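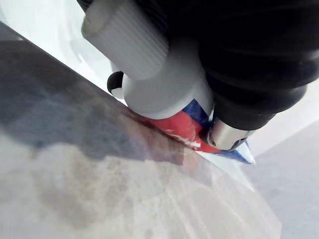
Arash Mirzaei writes that the wrist check should come before arm homing, as the previous issue of this section had the two the other way round and his left wrist camera failed its check twice after a good homing run. The order has been changed. Units set up under the old order do not need to be redone.

4.2 Daily set-up, Bondum two-arm unit, washroom cell

Have the service tablet and the cell key at hand. All steps are done by one person unless marked otherwise.

1. Turn the key to SERVICE. Arm power stays off in this position.
2. Wipe each wrist camera window with a dry lint-free cloth. Do not use glass cleaner.
3. Open Wrist Check on the tablet and run it for the left side, then the right.
4. If a side fails, clean the window again and repeat once. After a second failure, stop and go to 7.1.
5. Turn the key to RUN and wait 30 seconds before sending any motion command.

NOTE – Wrist Check tests focus and exposure only. It says nothing about grip force.

4.2.1 Reach check
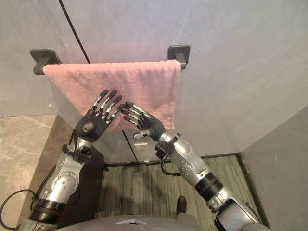 The reach check confirms that both arms arrive at their stored work height after homing. It is run at the towel bar in slow mode. Start it from the tablet and let both hands come up to the lower hem of the towel, then select Hold. Judge the height against the bar and its two wall brackets, as the hem hangs unevenly and is no use as a level. If one arm stops high or low, home that arm again.

1. With Hold active, look along both forearms for a cable pulled tight at the wrist. A slack loop below the forearm is correct.
2. Open and close each hand once. All fingers must move.
3. Select Park. Stay back until the tablet shows PARKED.

CAUTION – Never push a raised arm down by hand. Use Park, or turn the key to SERVICE and support the forearm while the brakes release.

4.2.2 Park position and standing distance
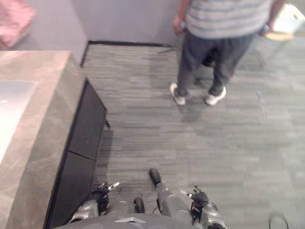
Figure 4-3. Both arms low and close to the torso, person standing ahead on open floor.

Keep at least 400 mm between the parked hands and any cabinet front. If the unit has stopped closer than this, back it out in slow mode before homing.

Anyone bringing items to the counter waits until the arms are parked. The handling path must be agreed before the key goes to RUN – a person walking in during homing trips the stop, and homing has to start over.

4.2.3 Laying out the counter

1. Set the mug near the front left corner, handle to the left, with the toothbrush in it.
2. Lay the toothpaste tube flat along the front edge, before the sink, cap to the left. 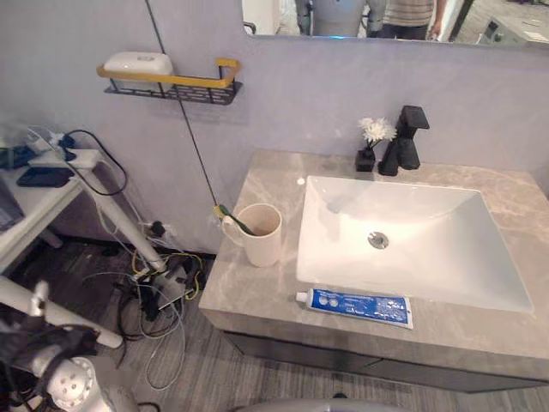 3. Leave the vase and the soap dish where they are. Their positions are stored in the cell map, and moving either one calls for a new map (see 4.5).
4. Select Scan Counter. Accept the result only if every item is listed.
5. Run one slow pick of the tube on each side. If it slips, lower the pick speed before raising the grip force.

CAUTION – Route cables clear of the feet before any base movement. Check again after plugging anything in.

Replace the finger pads after 40 hours of picking or at the first split. Order pads under part number 3887 and enter the change in the cell log.

Related sections
4.1 Unpacking and first power-up
4.3 Homing a single arm
4.5 Making a new cell map
5.2 Finger pad replacement
7.1 Wrist camera faults
Service note, May: brake release on Bondum forearms (Z. Zinchenko)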